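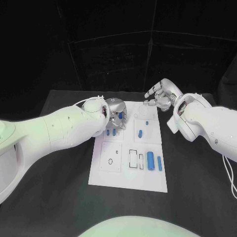

White work sheet on the black tabletop, four panels.

Hello, and welcome to Nernden! I'm Inger Oddsson and I make work sheets. By that I mean the printed sheet you lay flat on a table so that whoever is doing the job knows what goes where – sorting, counting out, packing, setting up a tray, all the fiddly jobs that go wrong when you're tired. It's a funny thing to build a business on, I know, but I've been at it long enough now that my family have stopped asking when I'll get a proper job.

How it started

I used to work in the packing room at Dalen, where we put together little kits of parts for shops. Every kit had a paper list, and every list ended up on the floor, under a box or with tea on it. One April I got fed up, took a big sheet of white paper home, drew four boxes on it with a ruler and wrote what belonged in each one. Next morning I taped it to my bench and just put the parts on top of the words. My mistakes more or less stopped. Oluf Bach, who had the bench next to mine, wanted one by lunchtime (he still has it, the edges have gone brown).

After that I was drawing them for everybody, and when Dalen closed the packing room I rented a space over a tyre shop with a big table in it and carried on. The first order was for 10 sheets and I cut every one by hand with a kitchen knife, which I wouldn't recommend.

What we make

The four-panel sheet is still the one most people buy. The lines are faint on purpose. I tried thick black ones for a while and they looked smart, but your eye kept going to the lines and you lost the small parts sitting next to them. Faint grey does the job and then gets out of the way. We also do a two-panel, a long narrow one for shelves, and plain sheets with no panels at all for people who like to draw their own.

Everything is white unless you ask. We do get asked for colours and we're happy to print them, but I'll probably try to talk you out of yellow first – small brass bits vanish on it!

If you're not sure what size you need, put your hands on the table where you'd normally work and measure from the outside of one to the outside of the other. Add a bit. You want to be able to reach the far edge without standing up, and you want room left over for your elbows and your mug.

A word about tables

People send me photos of their tables and I love it, please keep doing that. A dark top is my favourite under a white sheet, as you can see straight away if it's slipped or if something has rolled off the side. If yours is pale, we can print a border round the edge for no extra money. And lay the sheet at a slight angle if that's how you work. I do! I'm right-handed and I've never once had mine straight, and half the complaints I had in the early days were from people who thought they had to line it up with the table.

Who's here

It's mostly me on the drawing and the emails. Hryhorii Horobets runs the printer and the cutter and knows far more about paper than I do. Halfdan Østergaard came in to help with one busy spring, stayed, and now does all the sending out. Gunnlaugur Vídalín keeps the accounts two mornings a week and tells me off about stamps. We have seven designs in the regular range and a drawer of one-offs we've made for people over the years, 188 at the last stock-take, including one for sorting fishing flies and one for a school that wanted somewhere to put lost glue-stick lids.

Our biggest order so far was 1270 sheets, for Brultum, and we had them stacked up the stairs for a fortnight. The tyre shop were very good about it.

Getting in touch

If you'd like a sheet drawn for your own job, send me a few lines about what you're doing and what keeps going astray. A sketch on the back of an envelope is fine, and so is a phone photo of the mess. I'll send a drawing back, you tell me what's wrong with it, and we go round again until it suits you. I don't charge for the drawing, only for the printing.

You're welcome to come and try one on our table too, but do ring first – the stairs are steep and the bell doesn't work. Samples are free, one per address, and Halfdan posts them out in a tube.

Inger

Page last updated 18/05/2020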